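Library > Fire Investigation: A First Course > Chapter 8

Chapter 8: Talking to People Who Saw the Fire

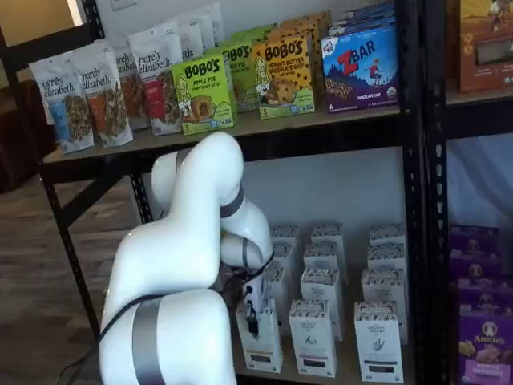

A student in one of my early classes at the Plernex campus told me that witnesses were a waste of time, that the burn patterns would tell you what you needed and people would only muddy it. I've thought about that remark a lot over the years. I even agreed with it for a while, back when I was new and fond of my flashlight and my sample tins. Then I worked a garage fire in Sestton where the building was down to the slab by the time I got there, and the only useful thing anyone had was a neighbour's memory of which window went orange first.

So this chapter is about people. We've spent a good while on heat, fuel and air, and on reading what's left of a room, and you'll need all of that again in Chapter 9. For now I want you to put the shovel down and pick up a notebook.

I should say what I mean by a witness, as the word gets used loosely. I mean anyone who saw, heard or smelled something that bears on the fire. The person who called it in is one. So is the firefighter who came through the front door, and the driver who went past twice and noticed the porch light was off the second time. Someone who got there after the trucks left and has a theory is not a witness, although you'll meet plenty of them and they'll often be the keenest to talk (I still take their names, mind you, and I'm polite about it).

Start with the caller. The call itself is usually recorded, and I listen to it before I go knocking on doors. People say things in that first minute that they tidy up later without meaning to. In the Munshi Street file, which we'll use all through this chapter, the caller said "it's all up the back fence" and then, when I spoke to her the next afternoon, she told me the shed was on fire. Both were true by the end. But the order mattered a great deal, and it was the recording that gave me the order.

Next come the crews. I like to catch them within the shift if I can, when they're tired but it's still fresh. I ask where the flames were when they pulled up and what colour the smoke was. I ask whether they had to force the door, and I ask that one twice, in different words. A door that was already open is worth knowing about, and so is a door that three different people each think somebody else opened!

Then there's everyone else on the street. When police put out a call for witnesses, the phone rings for a day or so and then goes quiet, and it's tempting to wait by it. I'd sooner walk. My own habit is to cover every house within 60 metres, both sides of the road and the lane behind, and to go back at the same time of day the fire started. You meet the dog walkers that way, and the fellow who gets off the late bus. On Munshi Street I spoke to almost 30 people and most of them had slept through the whole thing – which I also wrote down, along with where their bedrooms were.

Now, a word on asking. The biggest mistake I see in student interviews is the helpful question. "Did you see anyone running away?" sounds harmless, but you've just handed over a running person, and some folks will take him. Ask what they saw. Then be quiet for longer than feels comfortable. If they stop, ask what happened next. I leave the particulars – times, distances, clothing – until they've told the story once on their own, and then I take them back through it slowly.

Be careful with the word "arson" too. I don't use it in an interview and I'd like you not to either. A set fire is a finding, and you reach it after you've ruled out the wiring, the stove, the ashtray and the heater. If you say it at the front step, it'll be all over the neighbourhood by supper and every later account will lean that way.

You'll find the practice material in the Ala workbook, where the Munshi Street statements are printed in full with the street map. Before you read on, go through the first 3 statements and mark each line as something the person saw, something they heard from somebody else, or something they worked out for themselves. Do it in pencil. Most people change a few of their marks after section 8.2, and I'd rather you could rub them out.

8.1 The first call

A call record has two parts, the audio and the log, and they don't always agree. The log is typed by someone who is listening, talking and sending trucks all at once, so it comes out short and sometimes a bit scrambled. Get both. Write down the time on each, check which clock it came from, and play the audio all the way through before you make a single note.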